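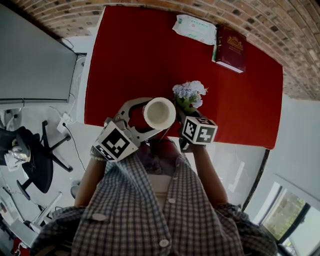
Setting a plain table
Speaker notes, Gholamreza Golestani
Evening talk for the Planby home skills group, 6 p.m. start

Opening

Welcome people in. Phones off. Mention that handouts are by the door and the tea comes after.

Say what the talk covers: one table, one cloth, one cup, one bunch of artificial flowers. We are not doing place settings tonight. That was the March talk, and the notes for it are still available from the desk.

Ask who has a table at home that is used for everything. Wait for hands. That is the table this talk is for.

The cloth

Start with color. I use red. A strong red makes pale things easy to see, so a white or cream cup stands out on it from across the room. Patterned cloths can work, but then keep the flowers to one color.

Size. Measure the table, then add the drop on both sides. People forget to double the drop. Repeat this, because someone always writes it down wrong.

Ironing. Iron from the middle out. If the cloth has been folded in a drawer, hang it over a door the night before and most of the creases will fall out.

Price. The red cotton ones at Mirzaei are 300 for the large size and can be hemmed while you wait. The heavier cloth from Janier is 400. I have owned both. The heavier one slides less, but it takes a long time to dry on the line.

Pause for questions on cloth. Keep it short, the cloth questions can eat the whole hour.

The cup

A straight-sided cup makes a good small vase. Cream or white goes with nearly any flower. It should be heavy enough that a stem leaning to one side does not tip it. If it is a light cup, put a layer of clean gravel in the bottom.

Look inside before you use it. People wipe the outside and leave dust in the bottom. Lay the cup on its side, turn it toward the light, and check.

Height. The flowers should stand up to 2 times the height of the cup, no more. With short stems, pack the bottom with folded paper so the heads clear the rim.

The flowers

Artificial hydrangea, pale blue going to lavender. Explain the choice: the heads are full, so a small bunch is enough, and the leaves cover the rim of the cup.

Open the bunch out before it goes in. Spread the leaves first, then the blossoms. Turn the fullest side toward the chairs.

Dust. Hold the bunch upside down outdoors and shake it. For anything that stays on, use a soft brush. Check the label before using water, some dyes run. I lost a Brilerik bunch that way and it marked the cloth too.

What stays on the table

Most of us leave things out. I keep a packet of wipes and a book at the far end. Put flat things together, square to the edge, and leave the middle clear for the flowers. Wipes should have the flap pressed shut or they dry out in a couple of days.

Books: hardcovers sit better than paperbacks. A dark red cover on a red cloth is quiet and does not compete with the flowers.

Group work

Tables of 6. Each table gets a cloth, a cup and a bunch. Ten minutes. Walk around. Look for cups set too close to the edge and bunches pushed in without being opened out.

Have each table say one thing they changed. Do not let this run past 7.

Closing

Collect the cloths, folded in thirds. Cups go in the gray crate, flowers in the long box with heads all the same way.

Next talk is in April: storing table linen. Sign-up sheet is with the handouts.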